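田野录音（蜡筒、开盘带、盒带）转数字以后，目录该怎么编？

发帖：Rao
分类：民族音乐学 / 声音档案

我在一个地方文化馆帮忙整理一批民间音乐的田野录音。录音人是 Sieglinde Hinrichs，她早年在山区几个村子里录过婚礼歌、丧歌、放牧时吹的笛子，还有一些乐器独奏。她去世以后家属把东西一起交了过来，有开盘带，有盒带，另有一小箱蜡筒，蜡筒应该不是她自己录的，是她从别人手里收来的。

转录工作已经外包做完了，音频文件在硬盘里，每盘带子的A面和B面各一个WAV。现在的问题是编目。

她的笔记本写得很细，但和带子对不上。笔记本里按村子和日期排，带盒上写的是她自己的流水号，中间还有一段跳号。有的带子一面录了好几个村子，有的一首歌跨了两盘带。馆里原来的登记表只有“题名、时间、地点、备注”四栏，我试着填了一些，填到后来备注比前面三栏加起来还长。

具体想问的是：
一、编目的基本单位应该是一盘带子，还是一首曲子？
二、演唱者、演奏者的名字很多只有小名或者绰号，要不要进正式字段？
三、曲名有好几种写法，本地话的叫法、她翻译的叫法、后来出版物里的叫法，以哪个为准？
四、丧歌这类内容能不能直接放到网上供人听？

馆里没有专门做过声音档案的人，所以请尽量说得具体一点。谢谢。

Furnum 的回复

我在大学的民族音乐资料室工作，做过类似的事，按你的顺序说。

先说单位。两级都要，不要二选一。第一级是载体，一盘带子一条记录，写原始编号、规格、带速、每面时长、保存状况、转录日期、转录设备、文件名。第二级是录音项目，一首曲子或一段谈话一条记录，写它在哪个载体的哪一面、从几分几秒到几分几秒。两级之间用编号连起来。跨两盘带的曲子就是一条项目记录连两条载体记录，用表格软件也能做，多开一张对应表就行。

如果人手不够，先把载体级全部做完，再挑一部分做项目级。载体级做完，东西至少丢不了，也能查到。很多单位一上来就做曲目，做到一半人调走了，剩下的连哪盘带子转过、哪盘没转过都说不清。

编号不要改她原来的流水号。馆里可以另给一个馆藏号，她的号作为“原编号”单独一栏，一个字也不要动，跳号的地方就让它跳着。跳号往往有原因，有时是借出去没还，有时是洗掉重录，有时笔记本里会提到。你以后在别处看到有人引用她的旧编号，靠这一栏才能对上。

笔记本和带子对不上，建议先不听带子，先把笔记本整个录成文字，按页码排好。然后听带子，只记两样东西：开口报的话（很多采录人会在录音开头报地点和日期）和每段的起止时间。两份材料都有了再去对。一边听一边翻笔记本，很容易把自己的猜测当成她写的。凡是推断出来的地点和日期，加方括号，并在备注里写明依据。

人名。绰号和小名要进正式字段，不要放备注。我们的做法是设“表演者（录音或笔记所称）”和“表演者（核实姓名）”两栏，前一栏照抄，后一栏能核实再填，核实不到就空着。以后村里的人来查，多半只记得绰号。另外请把“表演者”和“采录者”分开，你们原来那张四栏表里没有表演者，这是最大的毛病。早年不少目录把采录人写成作者，唱歌的人一个字没有，现在想补已经很难补了。

曲名也一样，以录音现场的叫法为题名，其他叫法作为“异名”，各自注明出处。她翻译的叫法标“采录者译名”，出版物里的叫法标书名和页码。本地话如果没有通行的文字，就用音标或者统一的拼写记下来，拼写规则写一页说明放在目录前面。没有曲名的，不要自己起一个好听的，用开头第一句加引号，器乐就写“无题”加乐器名。

乐器名单独做一栏。笔记本里写“笛子”的，可能是竖吹也可能是横吹，光听录音不一定分得出，照抄，再看有没有照片或者实物可以对。有实物的话，把实物的藏品号写进来，这个联系以后非常有用。

蜡筒单独成一个子集，来源写“Hinrichs 收集”，采录者写“不详”，不要归到她名下。蜡筒的转速如果没有定音笛之类的参照，转出来的音高只能算估计，转录时选的转速一定要写进载体记录。研究音阶的人如果不知道这一点，拿去测音，得出来的东西全是错的。还要问一下外包公司有没有交付未处理的文件。降噪后的可以拿来给人听，存档要存没处理过的那一份。

丧歌的问题我只说原则。能找到家属或村里的人，先问。找不到，目录可以公开，音频在馆内听。目录里加一栏“使用限制”，写限制的内容、谁定的、什么时候定的。有些歌只在特定场合唱，有些只限男的或者女的听，这些在她的笔记里可能有，录文字的时候留意一下，见到就标出来。

Nernance 的回复

楼上说得比较全了，不过我觉得对小单位来说太重。

我们这里是县里的，录音比你们少，全部只有49盘盒带，就一张表，一首曲子一行，带子编号写在第一列。用了几年也没出什么事。领导要看的就是有多少首，谁唱的。

音标那个我看算了，会的人太少，写了也没人认得。用汉字记个音，括号里写意思，够用。

网上能不能放，我们是放了的，丧歌没放，因为老人听了不舒服。

Lomen 的回复

补充一点存储和文件方面的，前面两位没怎么提。我在一个声音资料项目里管文件，曲子的事不太懂。

文件名里只放编号，不要放曲名和人名。曲名会改，人名会改，编号不改。格式例如“馆藏号_面_版本”，版本用字母，存档版、处理版、试听版各一个字母。不要用中文和空格，换系统的时候会乱。

现在只有一块硬盘的话，请今天就复制。至少2份，放在不同的楼里，有条件再加一份异地的。每个文件算校验值，存成文本跟着文件走，目录里也留一份。每年2月我们会全部重新校验一遍，时间固定下来就不容易忘。校验值对不上的文件从另一份恢复，并写进日志。

存档版保持外包交来的采样率和位深，不要为了省地方转成别的。试听版可以压缩。

切分也说一句。不要把整面的WAV剪成一首一首再把整面的删掉。整面的文件永远保留，目录里记起止时间，需要单曲的时候从整面里导出。采录人和唱歌的人在两首之间说的话、调弦的声音、旁边人的插话，剪掉就没有了，有时候恰恰是那几句话说明了这是哪个村。

表格到2000行以后开始难用，筛选和改错都慢，而且很容易有人拖错一列。到那时再搬到数据库里。只要一开始每栏只放一种内容，日期全用一种写法，搬起来并不费事。最怕的是一格里写了三个人名加两种乐器。多个人名就多行，或者放到另一张表里。

机器方面不需要多贵，一台普通台式机就能做存储和校验，内存够用就行，硬盘位多一点方便。 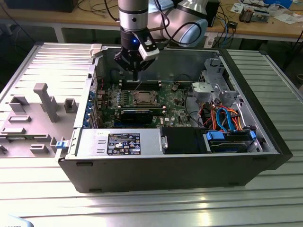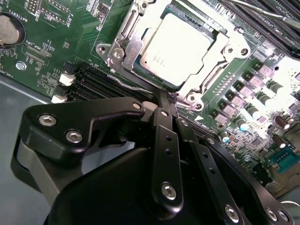
软件也不用买，校验和批量改名都有免费的工具。批量改名之前先导出一份“旧文件名、新文件名”的对照表，这张表也要存档。外包公司的交接单上写的是旧文件名，以后要追究哪盘带子是什么时候转的，只能靠它。

还有原带，转完了也别扔。竖着放，避开暖气和音箱，开盘带最好装回原盒，盒子上的字拍照。盒盖里夹的纸条也是档案，给它编号，和那盘带子连上。我们见过纸条被当垃圾清掉的，后来发现上面写的是整场仪式的顺序。

Nernance 说一张表够用，盘数少的时候确实可以，但请至少加上面别和起止时间两列，不然从表里找不到声音。

Rao 的补充

谢谢各位。先按 Furnum 说的做载体级，笔记本已经开始录文字。硬盘今天复制了一份。

问过外包公司，未处理的文件他们还有，下周去取。蜡筒用的转速他们没有写在交接单上，正在让他们查。

另外在第5本笔记的最后几页找到一张她自己写的对照，左边是流水号，右边是村名，跳号那一段旁边写着“借给学校”。哪个学校没写。我先照抄进备注了，有知道的请留言。

最后编辑：2025年5月17日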